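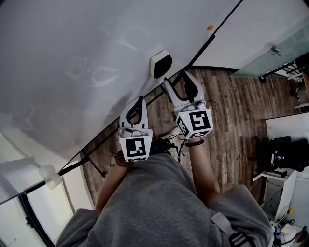 From: Lovisa Ljungberg
To: equipment-planning list
Date: 2020-12-19
Subject: Re: Handheld grippers, what to put in the budget

Yavuz Ersoy wrote:

> We have been asked to put numbers in for next year and I would like
> to hear from the groups that already collect with handheld grippers.
> Our current plan is one arm from Malgate, with the matching teleop
> leader, and nothing else. I have room for a second line item but it
> has to be justified against the first one.
>
> Specifically:
> How many pairs should we buy for one room?
> Is the Rolteck quote realistic? They have us at 1290 per pair,
> without cables.
> What did you end up buying later that you wish you had put in the
> first order?
>
> Yavuz

Yavuz,

We went through this in June, so I still have most of the paperwork. I'll answer in your order.

Pairs. Buy three for one room, even if only two people will ever collect at the same time. We started with two and lost a lot of days to it. When a finger pad tears or a trigger starts to stick, the whole pair is out, and the repair turnaround from Padbridge was longer than we had planned for. With three you can send one away and keep going. If the money only covers two, then put a full set of spare fingers and pads in the same order. They are cheap next to the grippers and they are what wears.

Price. 1290 is close to what we paid, but check what is in it. Our first quote left out the marker cubes, and the second had the cubes but no printed markers. We print our own now. It works fine, but someone has to measure them after printing and keep a record of which pattern is on the left hand and which is on the right. Ask Rolteck to write the cubes into the quote as a separate line so you can see them. Same with cables. Get the length in writing. The ones we were first sent were fine for sitting at a bench and too short for anyone standing up and reaching across a table.

Later purchases. In the order we bought them:

Tables. We thought we could use what we had. Our old ones were too low and people complained about their backs by the second week. If you get new ones, think about the surface. Ours are glossy white and they pick up the windows, which is a nuisance at some hours. I would pay for a matte top if I were ordering again. Swanson will quote for tops alone if you already have frames.

Shelving. You will have more small objects than you expect, and they need to go back to the same place each time. One open rack per room is enough to begin with.

Cable management. I left this out completely. Put in a line of 50 per station for clips, sleeves and a floor cover. We have wooden floors and the tape we used at first left marks.

Straps and harnesses. If your people wear anything on the body, order more than one size and order spare buckles. We had to stop for most of a morning over one broken buckle.

Chairs. Not for collecting, but people need somewhere to sit between sets. It came out of the wrong budget here and there was some back and forth over it.

About weighing this against the Malgate arm: I would not cut the arm to pay for grippers, you need something to run the policy on in the end. I would look hard at the leader, though. We bought one and it has been used for six sessions. Everyone prefers the handhelds once they have tried both, and new people get going on them much faster. If you dropped the leader you could probably pay for the third pair and the table tops out of the difference, but that depends on how Malgate has bundled it for you. Ask them to split it.

One more item that is easy to miss is people's time. We put in hours for collecting and none for setup and calibration. For our first budget year that was the biggest error on the sheet, larger than anything in hardware. I now write setup in as its own row, and I do the same for sorting and labeling afterwards.

I can send you our spreadsheet with the prices left in if you keep it off the list, as the Padbridge service rate is under a discount they asked us not to pass around. Also, can you tell me if your Rolteck quote has an end date on it? Ours lapsed while it was waiting for a signature and the new one took a while to come through.

Lovisa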